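Kaditero 사용자 지원 게시판 > 교육용 라이선스 > 물리/충돌

제목: 파지까지는 정상인데 들어 올리는 단계에서 물체가 손가락 사이로 빠집니다
상태: 해결됨
우선순위: 보통
등록: Skoso 팀 (Stockdale 로봇공학 수업, 학기말 프로젝트)
담당: Bjarke Eyvindsson
분류: 물리 엔진, 외부 에셋, 그리퍼 접촉

최초 문의

안녕하세요. Stockdale에서 로봇 조작 수업을 듣는 학생 팀입니다. 학기말 과제로 주방 조리대 위 물건을 집어 지정된 위치로 옮기는 정책을 학습시키고 있습니다. 로봇은 팔 하나에 평행 그리퍼 구성이고, 환경은 Kaditero 주방 템플릿을 복사해서 물건만 바꿨습니다. 물건 모델은 Tramanwood 에셋 팩에서 가져왔습니다.

데모 데이터는 스크립트로 만든 궤적을 시뮬레이터에서 재생해서 모읍니다. 한 에피소드의 순서는 다음과 같습니다.

1. 조리대 위에 목표 물체와 방해 물체를 무작위로 배치
2. 벽과 조리대 재질을 무작위로 교체
3. 목표 물체 위로 접근, 하강
4. 그리퍼 닫기
5. 수직으로 들어 올리기
6. 목표 위치로 이동 후 내려놓기

지난번에 돌린 배치는 모두 1,042개 에피소드이고 그중 169개가 5번 단계에서 실패로 기록됐습니다. 접근과 그리퍼 닫기는 문제가 없습니다. 접촉 센서 값도 양쪽 손가락에서 다 올라옵니다. 그런데 팔이 올라가기 시작하면 손가락만 위로 미끄러지고 물체는 조리대에 그대로 있습니다. 나머지 에피소드에서는 같은 궤적, 같은 파지력으로 잘 들립니다.

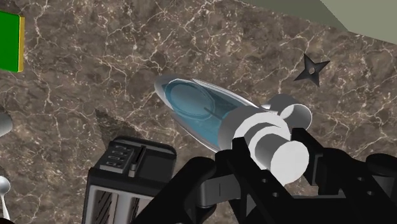 손목 카메라 쪽 기록을 보면 손가락 닫힘 폭은 실패한 에피소드와 성공한 에피소드가 거의 같습니다. 그래서 처음에는 파지 위치가 틀어진 것이 아니라 마찰 문제라고 생각했습니다. 지금까지 저희가 해 본 것을 적습니다.

시도 1. 손가락 패드 마찰 계수 올리기
기본값에서 두 배로 올렸습니다. 실패 개수 변화 없음. 대신 내려놓는 단계에서 물체가 손가락에 붙어 따라오는 경우가 새로 생겨서 원래 값으로 돌렸습니다.

시도 2. 파지력 올리기
컨트롤러에서 허용하는 최대값까지 올렸습니다. 실패 개수 변화 없음. 충돌 형상이 서로 파고드는 경고가 로그에 많이 찍힙니다.

시도 3. 물리 스텝 간격 줄이기
간격을 절반으로 줄였습니다. 경고는 줄었지만 실패는 그대로입니다. 배치 시간이 너무 길어져서 이것도 되돌렸습니다.

시도 4. 재질 무작위화 끄기
조리대 재질을 바꿀 때 물리 재질까지 덮어쓰는지 의심해서 2번 단계를 통째로 껐습니다. 실패 개수 변화 없음. 재질은 화면에만 적용되는 것으로 보입니다.

시도 5. 충돌 형상을 볼록 분해로 변경
실패 개수는 같고 로딩만 느려졌습니다.

수업 서버의 할당량이 작아서 전체 배치를 자주 다시 돌리기가 어렵습니다. 지금 로그와 영상만 약 77GB입니다. 작은 조건에서 재현하는 방법이 있으면 알려 주세요. 과제 중간 점검이 2월 안에 있어서 그 전에 원인이라도 알고 싶습니다.

첨부: 환경 설정 파일, 실패 에피소드 목록, 로그 일부

답변 (Bjarke Eyvindsson, 오전 9:40)

설정 파일과 로그 확인했습니다. 시도한 내용을 정리해 주셔서 범위를 좁히기 쉬웠습니다.

마찰, 파지력, 스텝 간격을 바꿔도 실패 개수가 똑같다면 접촉 모델보다 물체 쪽 속성을 먼저 봐야 합니다. 접촉 문제라면 값을 바꿀 때 개수가 조금이라도 움직입니다. 다음을 확인해 주세요.

가. 실패 에피소드 목록과 물체 목록을 서로 맞춰 보고, 실패가 특정 모델이나 특정 파일에 몰려 있는지 확인
나. 실패한 에피소드 하나를 골라 그리퍼 닫기 직후 시점에서 멈추고, 물체 속성 창의 질량과 관성 값을 기록
다. 같은 물체가 나온 성공 에피소드에서도 같은 값을 기록
라. 에셋을 불러올 때 쓰는 단위 옵션 (길이, 질량 둘 다)

전체 배치를 다시 돌릴 필요는 없습니다. 에피소드 번호와 시드를 지정하면 하나만 재생됩니다. 영상 저장은 끄고 상태 기록만 남기면 용량은 거의 늘지 않습니다.

참고로 로그에 보이는 파고듦 경고는 시도 2에서 파지력을 올린 다음부터 나온 것입니다. 원인이라기보다 결과로 보입니다. 기본값에서는 무시해도 됩니다.

추가 내용 (Skoso 팀, 오후 2:15)

말씀하신 대로 하나씩 재생했습니다. 영상 저장은 끄고 고정 카메라 정지 화면만 남겼습니다.

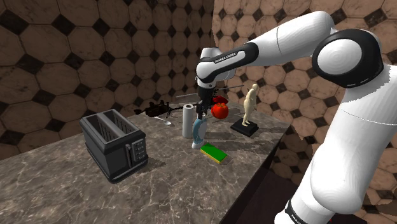 고정 카메라에서 본 작업대. 그리퍼 아래에 분무기, 그 앞에 스펀지, 왼쪽에 토스터.

가. 실패 에피소드는 전부 Tramanwood 팩에서 불러온 같은 모델이 목표 물체로 뽑힌 경우였습니다. 다만 그 모델이 나왔다고 모두 실패하지는 않습니다. 성공한 것도 꽤 있어서 저희가 처음에 물체별로 나눠 봤을 때는 놓쳤습니다.

나. 실패 에피소드의 질량 값: 700

다. 성공 에피소드의 질량 값: 0.7

라. 길이 단위는 미터로 고정했고, 질량 단위 옵션은 저희 설정에 없습니다. 그런 옵션이 있는 줄 몰랐습니다.

질량이 저렇게 다른 것을 보고 파일 이름을 다시 찾아봤습니다. 에셋 폴더에 같은 모델이 두 벌 들어 있습니다. 한 벌은 학기 초에 받은 것이고, 다른 한 벌은 다른 팀원이 업데이트된 팩을 받으면서 하위 폴더에 같이 풀어 둔 것입니다. 물체를 무작위로 뽑는 스크립트가 하위 폴더까지 검색하기 때문에 두 벌 중 하나가 아무렇게나 선택되고 있었습니다. 화면으로 보면 차이가 없습니다.

업데이트된 파일을 텍스트로 열어 보니 질량이 그램으로 적혀 있고 파일 머리 부분에 단위 표시가 따로 있습니다. 예전 파일에는 단위 표시가 없고 킬로그램 값이 바로 들어 있습니다. 그러면 저희 환경에서는 700이 킬로그램으로 읽힌 것이 맞나요? 다른 물체들은 새 파일이 없거나 방해 물체로만 쓰여서 들어 올릴 일이 없었습니다.

답변 (Bjarke Eyvindsson, 오후 3:30)

맞습니다. 주방 템플릿의 로더는 기본 설정에서 질량 단위 표시를 읽지 않고 숫자를 킬로그램으로 처리합니다. 그 값으로는 어떤 파지력을 써도 들리지 않습니다. 손가락이 표면을 따라 미끄러지는 증상과도 일치합니다.

조치 방법은 두 가지입니다.

방법 1. 환경 설정의 에셋 항목에 질량 단위 읽기 옵션을 추가합니다. 단위 표시가 있는 파일은 변환하고, 없는 파일은 지금처럼 킬로그램으로 처리합니다.

방법 2. 중복된 파일 중 한 벌을 폴더에서 빼고, 물체 목록을 폴더 검색 대신 이름으로 직접 지정합니다.

둘 다 적용하는 것을 권합니다. 방법 1만 적용하면 두 벌이 계속 섞이고, 두 벌의 무게중심이 조금이라도 다르면 나중에 다른 증상으로 나타날 수 있습니다.

방해 물체도 같은 로더를 거치므로 질량을 한 번 전부 출력해 보세요. 들어 올리지 않더라도 팔이 스쳤을 때 밀리는 정도가 달라집니다.

옵션을 바꾼 뒤에는 에셋 캐시를 지워야 합니다. 캐시가 남아 있으면 이전 질량 값이 그대로 올라옵니다.

추가 내용 (Skoso 팀, 오후 6:05)

방법 1과 2를 모두 적용했습니다. 순서대로 적습니다.

- 질량 단위 읽기 옵션 추가
- 예전 파일을 보관용 폴더로 이동 (검색 경로 밖)
- 물체 목록을 이름으로 직접 지정
- 로딩 직후 모든 물체의 이름, 파일 경로, 질량을 로그에 한 줄씩 출력하도록 수정

처음에는 값이 그대로 700으로 나왔는데 캐시를 안 지워서 그랬습니다. 답변에 적혀 있는데 저희가 건너뛰었습니다. 지우고 나서는 0.7로 나옵니다.

질량을 출력해 보니 방해 물체 중에도 같은 문제가 있는 것이 있었습니다. 스푼이 그램 값 그대로 들어가 있었고 지금은 변환됩니다. 그러고 보니 팔꿈치가 지나가면서 스푼을 건드려도 움직이지 않는 영상이 있었는데, 저희는 그냥 살짝 비껴간 것으로 알고 있었습니다.

실패했던 169개 에피소드만 같은 시드로 다시 돌리는 중입니다. 저녁에 서버 사용이 몰려서 결과는 내일 오전에 올리겠습니다.

추가 내용 (Skoso 팀, 다음 날 오전 10:20)

재실행 결과입니다. 5번 단계 실패는 더 이상 나오지 않습니다. 모두 들어 올리기까지 통과했고, 마찰과 파지력은 기본값입니다.

내려놓기 단계에서 물체가 쓰러지는 경우가 몇 번 있습니다. 영상을 보면 손가락이 열리는 순간 한쪽이 먼저 떨어집니다. 저희 스크립트에서 내려놓는 높이를 조금 높게 잡은 것이 원인인 것 같아서 이 건은 저희가 먼저 고쳐 보고 안 되면 새 티켓으로 올리겠습니다.

질문이 하나 남았습니다. 성공으로 기록된 에피소드 중에 무거운 스푼이 방해 물체로 들어간 것이 있습니다. 이 데이터를 학습에 그대로 써도 될까요, 아니면 버려야 할까요?

답변 (Bjarke Eyvindsson, 오전 11:05)

팔이나 손에 든 물체가 스푼에 닿은 에피소드만 빼면 됩니다. 접촉 기록에서 스푼 이름으로 걸러낼 수 있습니다. 닿지 않았다면 질량은 궤적에 영향을 주지 않습니다. 충돌 형상 설정은 시도 5에서 바꾼 볼록 분해가 아직 켜져 있으니 로딩 시간이 부담되면 원래대로 돌려도 됩니다.

로더가 단위 표시를 무시할 때 경고를 띄우도록 내부 개선 요청을 올렸습니다. 적용 시점은 아직 말씀드릴 수 없습니다.

다른 문제가 없으면 이 티켓은 해결됨으로 바꾸겠습니다.

추가 내용 (Skoso 팀, 오전 11:40)

네, 닫아 주세요. 스푼 접촉이 있는 에피소드는 걸러내고 새로 채우기로 했습니다. 볼록 분해도 껐습니다. 감사합니다.

처리 요약 (검색용)
증상: 파지 후 상승 시 물체가 따라오지 않음, 접촉 센서는 정상
원인: 같은 모델 파일이 두 벌 존재, 그중 한 벌의 질량이 그램 단위인데 킬로그램으로 읽힘
조치: 질량 단위 읽기 옵션 사용, 중복 파일 제외, 물체 목록 직접 지정, 에셋 캐시 삭제
관련 없음으로 확인: 패드 마찰, 파지력, 물리 스텝 간격, 재질 무작위화, 충돌 형상 방식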